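Pouring from a Screw-Neck Bottle: Why the Last Part Dribbles

Final report, Serkthorpe design and materials project

Our project started with a complaint at lunch. A lot of people in our year carry reusable bottles with a screw neck, and most of them say the same thing about them: they are fine to drink from and annoying to pour from. When you share water with someone, the first part goes into the cup and the last part goes down the outside of the bottle. We wanted to know how much of that is the shape of the neck and how much is the way the bottle is tipped.

The main bottle in this report is white with a matte body that narrows toward a shiny silver-colored neck. The screw threads are on the outside of the neck, so they are exposed once the cap is off.
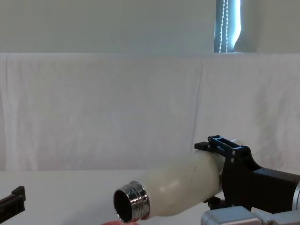 Text: Carmela Bortolotti
Measurements: Uldis Žukauskas, Serena D'Amico
Supervisor: Osvaldo Ferraro
Handed in Sat 22 February

1. What we wanted to find out

We had two questions. The first was whether a small tilt or a large tilt puts more water outside the cup. The second was whether the threads make a difference, or if any neck would behave the same way at the same flow.

We expected the large tilt to be worse. It looks riskier when you watch it, and people usually slow down when they are afraid of spilling. Uldis thought the opposite from the beginning, and his reasoning is in our planning notes from December.

2. Setup

We worked on a white table with a large white cloth hanging behind it. The cloth was not ironed and the creases show, but this did not affect the results. A plain background made it easier to watch a thin stream. We chose a red cup because the rim stands out well against the white, and we needed to judge whether the stream was landing inside the rim or on it.

Water for all the tests came from the same jug, left overnight in the room. The bottle was filled to the shoulder before each pour. We marked the fill level with a strip of tape on the kitchen scale instead of on the bottle, meaning we wrote down the full weight and refilled until the scale showed it again. Tape on the bottle came loose in the first trial and we did not want to keep replacing it.

The bottle has a dark scuff on the body. It was there before we began and we used it as a reference: the scuff faced up in every pour, so the same part of the lip was always at the bottom. Lips are not always perfectly even, and we did not want to measure a different spot each time.

3. Method

For the small tilt, the bottle was kept close to horizontal with the mouth only slightly lower than the base. For the large tilt, the base was raised well above the mouth. We used each tilt for 5 pours and then repeated the whole set with a second bottle, a Jalum with a smooth neck and the threads on the inside.

A sheet of paper towel was placed around the foot of the cup and weighed before and after. The outside of the neck was wiped with another piece, which was weighed too. The difference gave us the water that had missed. We kept the two weights separate, since drips on the table and water on the bottle are two different problems for the person pouring.

Pouring stopped when the stream broke into drops. Deciding when this happened was harder than we thought. Serena and Uldis both watched, and if they disagreed we took the later moment.

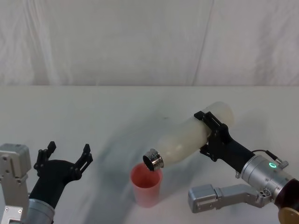 Fig. 2. The white tabletop and the cloth behind it.

4. Results

The small tilt was worse with both bottles. With the threaded neck, it left water on the outside of the neck in every pour. With the large tilt, the same bottle did this only at the very end, when the stream got thin and began to bend back under the lip.

The large tilt had its own problem. Air has to get into the bottle as the water leaves, and when the neck is completely full of water the flow comes out in jumps. On two pours the first jump went over the far side of the cup. So the paper towel under the cup was heavier for the large tilt and the wipe from the neck was heavier for the small tilt. If we add the two, the small tilt still lost more.

The slowest pour took around 38 seconds. It was a small-tilt pour with the threaded bottle, and it was also the one with the heaviest wipe.

The smooth-necked Jalum followed the same pattern with less water on the neck. The water that did cling to it ran straight down in one line. On the threaded bottle it collected in the grooves and followed them around, which is why the drip sometimes showed up on the side, away from the lip. We think this is the reason people say these bottles leak when there is nothing wrong with the cap.

5. Problems and errors

We threw out 4 pours. In one the cup was bumped, and in the others the paper towel had been weighed with a damp corner. The kitchen scale is a Meinecke and only shows whole grams, which is coarse for a few drops. For a better version of this test we would collect the water from several pours on one sheet and divide.

We also did not control the height of the mouth above the cup very well. In the early pours the mouth was almost touching the rim. Later there was a larger gap, and some splashes may come from that and not from the tilt. Amedeo Sorrentino from the parallel group pointed this out when we presented our draft, and he is right.

6. What we would change on the bottle

A sharper lip would help most. We cut a short collar from a plastic yogurt lid and pushed it into the threaded neck so it stuck out slightly past the edge. It made a clear difference in the one afternoon we had left, but we did not weigh anything, so it is not in the results. The collar is in the box with our other parts, labeled Trarno, the name our group used in class.

For someone who has the bottle already, our advice is to tip it further than feels comfortable, start slowly, and bring it upright quickly at the end. The stream should not be allowed to get thin.

7. Division of work

Carmela wrote the report and built the collar. Uldis did the weighing and kept the table of results. Serena set up the table and the cloth and timed the pours. All of us cleaned up.

Contact: Serkthorpe project office | © Serkthorpe student projects | Back to top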